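How do you keep reusable grocery bags from taking over the house? 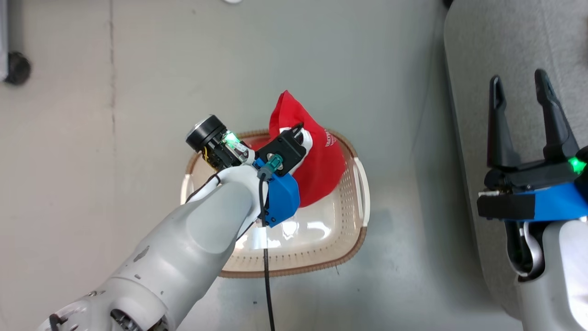 We moved to Zelldale in March and I unpacked a whole moving carton that held nothing except shopping bags. I had no idea we owned so many. My late mother-in-law sewed a lot of them, so I can't bring myself to throw them out, and my husband brings home another one every time he forgets to take one to the store (which is every time). Right now I'm trying a beige plastic basket with a handle at each end, and the red fabric bag is one I use all week long, so I'd like it to stay on top where I can grab it. The trouble is that after a couple of days everything sinks into one big tangle. Do you fold them? Roll them? Hang them up? Our hall closet is tiny and there's only one shelf, and the vacuum already lives in there. I'd also love to know how often people wash theirs, as I'm a bit ashamed of my answer.
Posted by traltine_mom, Mar 29, 2022

Uldis Org
Oh, I feel for you, we had the very same thing after my wife's parents downsized! What finally worked for us was deciding how many we really use in a big shopping trip, adding 2 spares, and putting those in the car the minute the groceries are put away. The rest went to the food pantry at our church, and they were thrilled to get them. Keep your mother-in-law's, of course. Maybe pick a few favorites to use and put the others away with the good tablecloths, so they don't get worn through.

For folding, lay the bag flat, fold it in thirds the long way with the handles tucked in, then fold it up from the bottom into a little packet. Stand the packets on end like file folders and you can pull one out without disturbing its neighbors. It takes an evening the first time (put on a movie) and then it's just a minute after each trip.

As for washing, we do the cotton ones with the towels, and anything that carried raw chicken goes in right away. Turn them inside out first, you wouldn't believe the crumbs. The stiff kind with a cardboard bottom I just wipe down and leave open on the porch rail. And please don't be ashamed, my own answer used to be "never."

pennyk47
hooks on the back of the closet door. done

Kalniņš
I'd second the hooks, but check the door first if it's hollow, mine pulled right out and took a chunk of the veneer along. An over-the-door rack was kinder. I keep one bag hanging open and stuff the others inside it, not pretty but the kids will go along with it, and they never did fold a thing for me. Sorry about your mother-in-law, by the way. My aunt sewed too and I still carry her old blue one to the library.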